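Laundry mornings find a home in Gerton

The folding mornings at Gerton are back, and we are very pleased to say that they have been busier than anyone dared hope when the first notices went up in October. More than 600 pieces of clothing and bedding have been sorted, folded and sent on to families moving into the new flats at Planville, and there is still a good deal waiting its turn.

Eyerusalem Zeleke, who started the mornings after helping her own sister move house, likes to do the work in a made-up bedroom with a proper bed in it. A bed is the best folding table there is, she says, as long as the duvet has been pulled reasonably straight first — you can spread a shirt right out, smooth it with your hands and see what you have got before you make the first fold. It is kinder on the back than the floor, too, and a good deal roomier than the kitchen worktop most of us make do with at home.
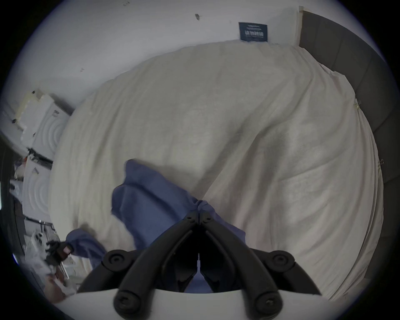

What should you do with a pile that has been sitting crumpled for days?

Give each piece a good shake, lay it flat and smooth it from the middle outwards, then leave it for a few minutes before folding. Most cotton things will settle nicely that way, and anything that stays stubborn can go to one side for the iron.

Ritu Bajpai looks after the bedding, and she has been showing newcomers how to tackle a double duvet cover without ending up inside it (we have all been there!). Her method is to turn the cover inside out, take hold of the two far corners of the duvet through it and then flip the whole lot over. She managed 4 in a single morning last week and still had time for a cup of tea and a chat.

The next delivery to Planville goes out in November, with 145 bundles promised. Clean shirts, towels and single sheets are especially welcome, and can be left at the Vidwood entrance in a tied bag with the sizes written on the outside.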